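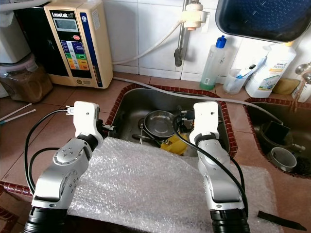
Fig. 4.1 Two arms at a kitchen sink.

4 Costing a two-arm cell

Price the bench before the arms. Reach, cable runs and splash cover set the mounting cost. 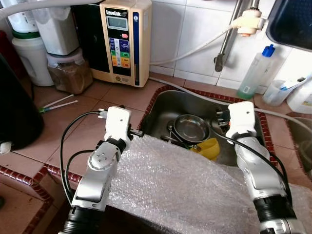
Spares come next. Tanoli budgets for 2 grippers per cell and a yearly service of 1477. 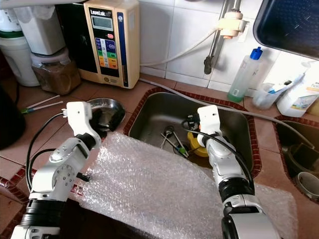 Ngaio Costigan objects that service should be costed by running hours, as at Zindadden. Either basis is sound if kept for the full term.

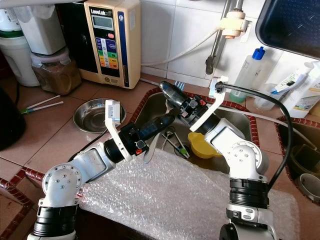 4.1 Lease or purchase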